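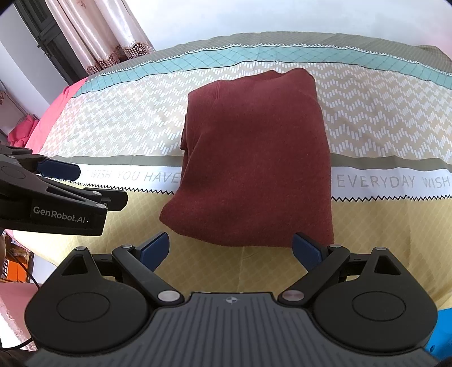 Why do we fold sweaters and not hang them?

A knitted sweater is stretchy, and on a hanger its own weight pulls it down. After a long time the shoulders get little bumps and the body becomes longer. When the sweater is folded, it lies flat and keeps its shape.

What is knitting?

Look very near at the sleeve of your sweater. Do you see small loops? Each loop holds the next one, like children holding hands in a long row. A sweater for a grown-up can have more than 1071 loops only in its lower part. The loops can open and close a little, and for this reason you can pull a sweater over your head.

A shirt is usually different. Its threads go over and under each other, so it stretches much less, and it can hang in the wardrobe.

How to fold one

You need a flat place. A bed is very good, also when the sheet has many patterns on it, because a sweater in one plain colour, such as a dark red, is easy to see there.

Put the sweater with its front side down. Make it smooth with your hands. Bring one side to the middle and lay the sleeve straight down. Do the same with the other side. Now take the bottom and fold it up to the collar. Turn it over.

Is your sweater a bit round at the sides? Thick wool likes to puff up. It doesn't need to be as flat as paper.

Where does it go now?

Put it on a shelf or in a drawer, with the heavy sweaters at the bottom and the thin ones on top. In October, when the mornings get cold, you will find it quickly.

Words to learn

Knit: to make cloth from loops of yarn.
Yarn: a long, soft thread.
Collar: the part around your neck.

Text: Aušra Butkienė
March 16, 2023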